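Parking at the Bondthorpe conference hotel
Posted by Siu-fong Mok

I am coming in October with 2 colleagues and we share one car. The booking letter says the group rate includes parking, but the hotel page speaks of a daily fee. Which one is correct? We stay 3 nights.

Chun-hung Yip
The group rate includes one car for each room — you must give the number plate at the desk when you arrive. Last year I forgot it and had to ask for the money back.

Griveck
just take the train, the station is close

Darden
The car park has a height bar, so be careful with a roof box. Breakfast is also in the group rate. 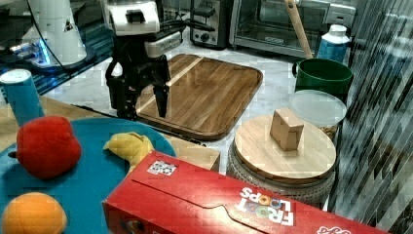

Until when can I cancel a room without paying?
Cancel 36 hours before your arrival day begins, by telephone, and ask for a cancellation number.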